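Friday, April 12, 2024
Notebook, bench 2, hand-held gripper collection

Got in early and had the room to myself for a while, so I cleared the backlog from the Urno set before anybody needed the workstation. Total after the cleanup is 3791 episodes. That's down a bit, I threw out a whole pile where the trigger got squeezed before the recording started and the opening width is just garbage for the first stretch. Ebise wanted to patch those by hand and I talked her out of it (sorry Ebise!). We can collect new ones faster than we can fix old ones.

Main job today was the new batch for the pick-and-place task, the one we've been calling Mistell. Iraís and I swapped off every half hour or so because my wrist starts complaining otherwise, and you can really see it in the data when somebody is tired: the approach gets short and jabby. Her motions are smoother than mine, I'll admit it. I still tend to come in too steep and then correct at the last moment, which is great if you want a model that learns to panic.

We got 246 new episodes in before lunch, which is a record for this bench. I think the trick was laying out the objects for the next round while the other person was still recording. So simple, and we've been doing it one after the other since the winter like a couple of beginners.
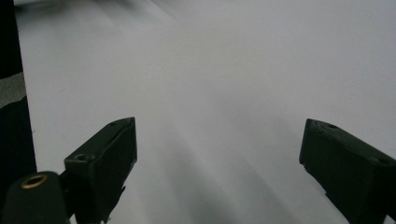 How long should one episode be?
As long as the task takes and no longer. For Mistell we stop as soon as the hand has backed away from the object, with a hard limit of 60 seconds, and anything that runs over gets thrown out and done again.

Spent part of the afternoon going through start poses with Ilari. He plotted where all our episodes begin and they sit in one tight little clump, right in front of where a person naturally stands. Oof. So the model has hardly ever seen itself start from the far left or from low down, and that probably explains why the Wundum policy wandered off last week whenever Thérèse started it from the side. From now on: move your feet between episodes! Start high, start low, start from the wrong side of the table. Ilari is going to make the plot update on the second monitor so we can watch the clump spread out while we work.

Also want more episodes with the fingers open and nothing in them yet, the long travel part before the grasp. People rush that bit. Iraís pointed out that when I trim, I trim the approach hardest, so the set is heavy on closing and lifting and thin on getting there. Fair. I've stopped trimming the front at all until we've trained once on the untrimmed set and compared.

Small stuff:
Screws on the fingers, check them at the start of every session and write it in the log. I skipped it Tuesday and then couldn't say whether the offset was old or new.
Battery on the trigger board lasts up to 2 hours now, so swap at the break.
Labels: please write "place" and not "put down", the Hubáček script treats them as two different tasks and I spent ages wondering where a chunk of my episodes went.

Training run on everything through this morning is started, the afternoon batch isn't in it. I'll look at the curves on Monday. Iraís has the bench first thing, I've left the calibration board on the shelf above the charger for her.

U. Ocampo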